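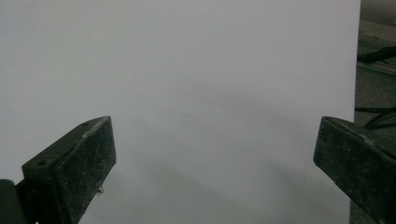

From: Peninah Rotich
To: soap-and-sundries list
Subject: Re: [soap] White powder on bars, does it matter?

Celina Tomaszewski wrote:

> I've had a batch curing since December and the tops have gone chalky.
> Someone at the Ballau market told me it's soda ash, totally harmless,
> and that you can steam it off in 15 seconds. She also said a bar with
> ash on it lasts longer in the dish. Should I leave it on?

Celina, I'd believe the harmless part and leave the rest at the market. I have yet to see anyone put two bars from one batch side by side, one ashy and one clean, and use them down at the same rate. Until somebody does, "lasts longer" is a sales line.

I'm also not convinced that everything white is ash. Ash on my bars mostly sits on the top of the loaf, where the air got at it. White flecks on the face of a molded, stamped bar could be plain dust, or old scum that dried there. Take an orange bar like this one, with white bits over the middle and the stamp so faint I can't read it:

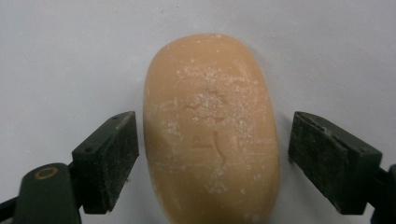
Oliwia Borkowska: I wipe mine with a damp cloth before I decide anything. If it comes off and stays off, I call it dust and get on with my day. Steaming blurred the stamp on my Laritz mold bars and I had to sell 37 of them as seconds.

Thanks Oliwia, that's more use than most of the advice I've read. Blurred stamps are my complaint about steaming too. Celina, try the cloth on 2 bars and leave the others alone. And please weigh them before and after a few weeks at the sink. Then we'd at least have a number to argue over.

Peninah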